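Workshop notebook – the hand gripper and the arm
August 24, 2019

Long session today, so I'm writing this up with a cup of tea before I forget the order things happened in. I promised at the last open evening that I'd keep better notes on the gripper build, and then kept none for weeks, so please forgive me if the first half is mostly catching up.

For anyone in the Stirnmont shop who hasn't been following along: we have the white arm on the bench, and we have the hand-held grippers, which share the same fingers and roughly the same shell. You pick up a hand unit, do a job with it yourself, and the recording from its camera is what we later try to get the arm to copy. The job we've settled on is cloth. I know, I know, everybody told us to start with blocks. We did start with blocks, back in April, and we got bored of them, and cloth is what people at home would want help with anyway.

Fingers first. The old pair were printed solid and they were dreadful on anything thin. They would come down on a towel, close beautifully, and lift away holding nothing at all. The new pair (I've been calling them the Fodor fingers, after the name somebody had penciled on the drawing, and it has stuck) have ribs on the inside so they bend around whatever they're holding. I printed them slowly, in the flexible black filament, and let them sit overnight before taking off the supports. If you're printing more, please let them sit too. I pulled one off warm and it has had a curl to it ever since. It's in the scrap tin if you want to admire it.

The pivot holes came out tight again. I opened them by hand with a reamer, a half turn at a time, checking with the pin between turns, until the pin went through with a push from the thumb and the finger swung without catching. Don't use the drill. It grabs the flexible stuff and drags it, and you end up with an oval. A tiny smear of silicone grease on the pin and no more than that, or it creeps out onto the gripping face and we're back where we started.

Shell next. There are 2 screws at the back that go into brass inserts and the rest go straight into plastic, and I have now stripped one of the plastic ones, my own fault, I was talking. I filled the hole with a sliver of filament and a drop of glue and it holds, but it would be kinder to put inserts all the way around on the next shell. I've put a bag of them in the Drisent drawer with the small soldering tip. Heat the insert, let it sink under its own weight, then press it flat with something metal while the plastic is still soft. I like the back of an old spoon for that. The spoon lives in the drawer as well, and please don't take it home!

The spring on the trigger is better than it was but still too strong for my taste. After a long run my index finger starts to complain, and I notice that I begin to close the thing in a hurry just to get it over with, and that hurry goes straight into the recordings. There's a lighter spring on order from the place in Pravunport. Until it comes, take a break whenever your hand gets tired, and say so in the log, so we know which runs were done by a tired hand.

Now the camera, which ate most of the morning. The focus ring had worked loose. I don't know when, but the last batch was soft toward the middle, just where we need it to be crisp, and I had been blaming the lighting. I set the gripper in the vise with rag around it, put a printed page about 300 mm from the lens, and turned the ring until I could read the smallest line on the page. Then a dab of nail polish across the ring and the barrel to lock it. It's red nail polish, so you'll see at a glance if the ring has moved. I did all of the hand units while I had the bottle open, including the one that was behaving.

With the focus changed, the calibration had to be done over. This is the part I always dread and it's never as bad as I think. You show the lens the marker board from near and far and tilted every which way, going slowly, and try to get it into the corners as well as the middle. I took 200 frames and threw out the smeared ones. The error came down nicely compared with the old file, and I've saved the new one next to it and not over it, in case I've made a mess of something. If your overlays look bent from now on, check which file you're loading before you come and find me.

One thing I'd forgotten since the spring is how much the board hates being leaned against things. Lean it on the toolbox and it bows in the middle, only a little, but enough to spoil the numbers. I've glued ours to a flat piece of stiff backing and marked the top edge with a pencil arrow. Stand it up square and leave it there while the arm is in use. Please don't slide it over to make room for your lunch.

After lunch (mine was eaten well away from the board) we went on to the cloth itself. The plan was simple enough: fold it, stand it up, pick it up by the top, put it down somewhere else, and do that over and over with small differences each time. I had thought a flat fold would be the easy case, and it's the worst one. There's nothing for the fingers to come at from the side, so they skate over the top or else they dig in and bring the whole pile along. When you pinch the middle and let the fold stand up in a peak, there's a ridge to grab, and the ribbed fingers do very well on a ridge.
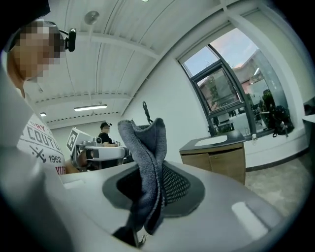
So we stayed with the standing fold for the rest of the afternoon. The trick, if you want to repeat it, is to give the cloth a bit of a shake first and then fold it with the thicker edge at the bottom, so it has something to sit on. Too neat and it topples. Too sloppy and it sags into a heap and you have to start again. I found I was getting fussier as I went, patting the thing into shape like a dinner napkin, and had to remind myself that we want a bit of variety in there. A slightly crooked fold is a good fold for our purposes.

Approach speed matters more than I expected. If I came in quickly, the cloth leaned away from the fingers before they closed, and then I chased it. Coming in slowly, stopping for a breath with a finger on either side of the ridge, and only then squeezing worked far better, and it also gives a nice clear pause in the recording which makes the clips easier to cut. I'd like us all to do that pause. I've written it on the card that goes with the hand units.

Out of the first 20 tries with the new fingers I dropped a handful, nearly all of them at the very start while I was still getting used to the trigger. I should have dropped a few more on purpose, to have some failures to compare with. Next time I'll mix them in deliberately and mark them as such in the log.

A few bits and pieces that don't belong anywhere else:

The cable tie on the arm's wrist is rubbing. I've moved it back a little and wrapped the spot in fabric tape, but it wants a proper clip. I have a drawing half done and will print it with the next batch of fingers.

The emergency stop works. I tested it at the start of the session and again at the end, and I'd ask everyone to do the same, however silly it feels. It goes in the log with your initials, every time, even if you only mean to run the arm for a minute.

The home position was off after power-up, only slightly, and it came right on the second try. I've seen that before on cold mornings but today wasn't cold, so I'd like somebody with more patience than me to look at the connector on the base joint. I pushed it home and wiggled it and felt nothing odd, which tells us very little.

Storage is filling up again. I've copied today's recordings to the big drive and checked that they open, but I haven't deleted anything from the small one. Please don't either until I've been through the April folders, where I think there are still blocks runs we never labeled. There are more than I remembered and some of them are rather good, so they may be worth keeping for a first test of the new training script.

On the script: I got it to load the new clips and to start, and then it stopped on a file with a blank name, and by that time I was too tired to be trusted with it. I've left it exactly as it was with the error still on the screen. If you know about these things and you're in before me, have a look, and write down what you changed.

For next session, then. Fit the lighter spring if it has come, and redo the grip test with it so we can compare. Print one more pair of fingers with the ribs a touch thinner at the tip, leaving everything else the same. Try the standing fold with a thinner cloth, something like a tea towel, and with one that's been through the wash a good many times. I'll bring a few from home (the older ones have gone wonderfully limp). I'd also like to try the arm itself on the pick at half speed, with a hand resting on the stop, if the wrist clip is done by then.

Hand units are on charge, vise is wiped down, reamer is back in its sleeve, and the nail polish is on the top shelf with the lid on tight.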